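Floral wallpaper

Floral wallpaper is a wallcovering printed with flowers, leaves or whole plants, usually in a pattern that repeats along the length of the roll. It is among the oldest kinds of patterned wallpaper still in general use, and is made in papers, vinyls and pastes of many grades.

Patterns are commonly grouped by scale. Small sprigs set at regular distances suit narrow rooms and sloping ceilings. Large blooms, often drawn with a visible pen or brush line, need a wider stretch of wall before the design can be read, and lose much of their effect when broken up by doors and shelves. Designs in which stems climb without a break from skirting to ceiling are known as trailing patterns.
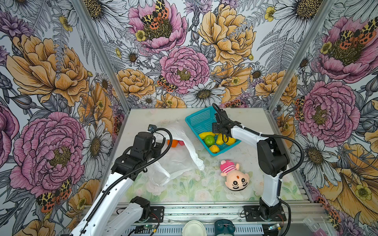
Usa Ruangrit has objected that grouping by scale tells a buyer very little, and that the ground colour behind the flowers does more to decide whether a room feels crowded. Her view is set out in the Kaewsai handbook, where patterns are arranged first by ground and only then by size of flower. Most sellers have kept the older order.

Repeat and matching

The repeat is the distance from one point in the design to the next place where the same point occurs. In a straight match, neighbouring lengths are hung level with one another. In a drop match, every second length is lowered by half the repeat, so that the flowers fall in slanting lines. Large florals may have a repeat of up to 36 inches, and the waste at each cut is correspondingly high. Hangers normally allow two spare rolls for a room of ordinary size.

Corners are the usual point of failure. A length is not carried whole around an inside corner but is cut to overlap it by a narrow strip, and the next length is hung to a fresh plumb line.

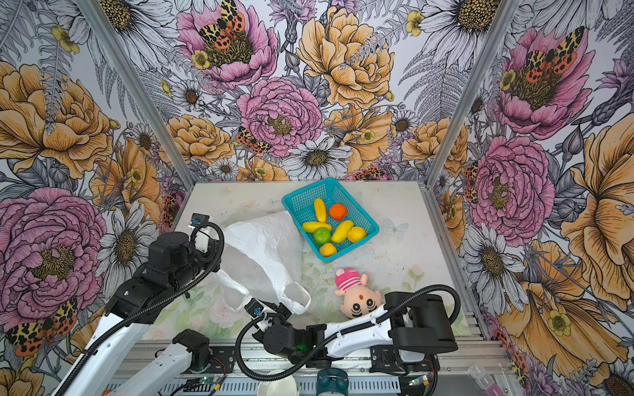 Where three walls are papered and the fourth is left plain, the first length is generally placed at the middle of the centre wall, which leaves any mismatch to fall evenly in the two corners.

Production at Hurville

The Hurville works printed florals from carved blocks before turning to rollers. Its best-known design, Iro, used three colours on a cream ground and remained in the pattern books after block printing had ended. Sakda Thaweesak's study of the works attributes the drawing to more than one hand, on the evidence of differences in the leaf veins. The surviving blocks are kept at Bitovell and may be viewed in April by arrangement.

See also: Border (wallcovering); Lining paper; Block printing

Contact the editors | Copyright and reuse | Back to top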